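Lista de comprobación – comedor, office y zona de descanso
Centro de formación Andbridge, planta baja
Revisión interna de seguridad e higiene, agosto 2020

Alcance: comedor del personal, office contiguo, pasillo de acceso y cuarto de limpieza. Quedan fuera los aseos y el almacén general, que tienen su propia hoja.

Claves: C = conforme. NC = no conforme. OBS = conforme con observaciones. NA = no aplica.

1. Accesos y evacuación

1.1 Puerta principal del comedor abre en el sentido de salida – C
1.2 Pasillo libre de obstáculos – NC
Comentario: cajas de papel apoyadas contra la pared, junto al extintor. Ya figuraban en la hoja de junio. Retirar al almacén y no volver a usar el pasillo como depósito.
1.3 Luz de emergencia sobre la puerta – C
1.4 Plano de evacuación visible y actualizado – OBS
Comentario: el plano es correcto, pero está colocado detrás de la puerta y no se ve cuando esta queda abierta.

2. Protección contra incendios

2.1 Extintor señalizado y accesible – NC (ver 1.2)
2.2 Precinto y manómetro en buen estado – C
2.3 Manta ignífuga en el office – C
2.4 Detector de humo probado – C
Comentario: la alarma se oye bien en el comedor y mal en el cuarto de limpieza con la puerta cerrada. Consultar con Prudis, empresa de mantenimiento, si conviene añadir una sirena.

3. Instalación eléctrica y aparatos

3.1 Enchufes sin holguras ni marcas de calentamiento – C
3.2 Hervidor y microondas con el cable en buen estado – OBS
Comentario: el hervidor Stulitz tiene el cable pellizcado a la salida de la base. No hay conductor a la vista. Dejar fuera de servicio hasta que lo vea el electricista.
3.3 Sin regletas encadenadas – NC
Comentario: dos regletas conectadas una a otra detrás de la nevera. El hervidor, de 2000 W, se enchufa en la segunda. Debe ir directo a la toma de pared.
3.4 Diferencial del cuadro probado con el botón de test – C

4. Mesas, vajilla y utensilios

4.1 Superficies de las mesas lisas, sin grietas ni cantos levantados – C
4.2 Vajilla sin desportillar – C
4.3 Vajilla recogida al terminar el turno – OBS
Comentario: sigue habiendo piezas que se quedan en las mesas. El turno que sale debe llevarlas al office. Las tazas se guardan de pie y con el asa hacia dentro, en el estante bajo. 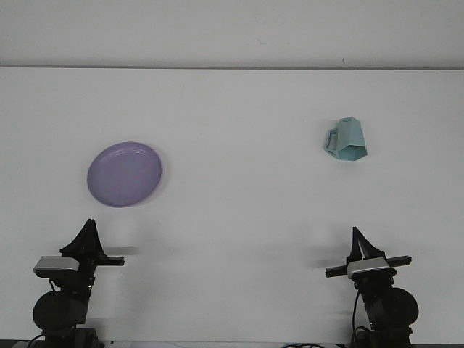 Apartado 4.3. Plato lila y taza azul verdosa volcada, sobre mesa blanca.

4.4 Cuchillos guardados en su cajón – C
4.5 Paños de cocina limpios – NC
Comentario: se usa el mismo paño para secar vajilla y para limpiar mesas. Separar por colores o pasar a papel desechable. La segunda opción es la preferida por el servicio de limpieza.

5. Conservación de alimentos

5.1 Temperatura de la nevera – C
Comentario: el termómetro interior marca 4 °C. La hoja de registro tiene huecos en las últimas semanas. Anotar la lectura al abrir y al cerrar, aunque no haya variación.
5.2 Alimentos personales con nombre y fecha – NC
Comentario: casi 20 recipientes en la nevera, la mayor parte sin etiqueta. Se vaciará al final del mes. Lo que no lleve nombre se tirará.
5.3 Comida del proveedor (Đỗ) recibida en envase cerrado – C
5.4 Información de alérgenos disponible – OBS
Comentario: la ficha está en el correo de administración. Debe haber una copia impresa en el comedor.

6. Limpieza y productos químicos

6.1 Productos en su envase original – NC
Comentario: botella pulverizadora sin etiqueta en el fregadero del office. Se ha retirado. No se admiten trasvases sin identificar, tampoco de agua con jabón.
6.2 Fichas de seguridad en el cuarto de limpieza – C
6.3 Cuarto de limpieza cerrado con llave – C
6.4 Suelo sin zonas resbaladizas – OBS
Comentario: goteo en el desagüe del fregadero. Hay un cubo puesto. El cubo no es una reparación – avisar al fontanero.
6.5 Cubos de basura con tapa y pedal – C

7. Ventilación y aforo

7.1 Ventanas practicables – C
7.2 Cartel de aforo en la puerta – C
7.3 Distancia entre asientos señalizada – OBS
Comentario: las marcas del suelo se han despegado junto a la máquina de agua. Reponer con cinta de mayor adherencia.
7.4 Dispensador de gel hidroalcohólico con carga – C
7.5 Rejilla de extracción del office limpia – NC
Comentario: grasa acumulada. Incluir en la limpieza mensual.

8. Primeros auxilios

8.1 Botiquín localizable y completo – OBS
Comentario: faltan apósitos para quemaduras y las tijeras. El suero fisiológico está en fecha.
8.2 Teléfonos de emergencia a la vista – C

Acciones con prioridad alta (plazo: 2 días): 1.2, 3.2, 3.3 y 6.4.
Acciones con prioridad media (antes de la próxima revisión): 4.5, 5.2, 5.4, 7.5 y 8.1.
El resto se atenderá con el mantenimiento ordinario.

Archivar esta hoja junto con la anterior en la carpeta del comedor. Las no conformidades se cierran por escrito, con la fecha de la corrección al margen del punto correspondiente.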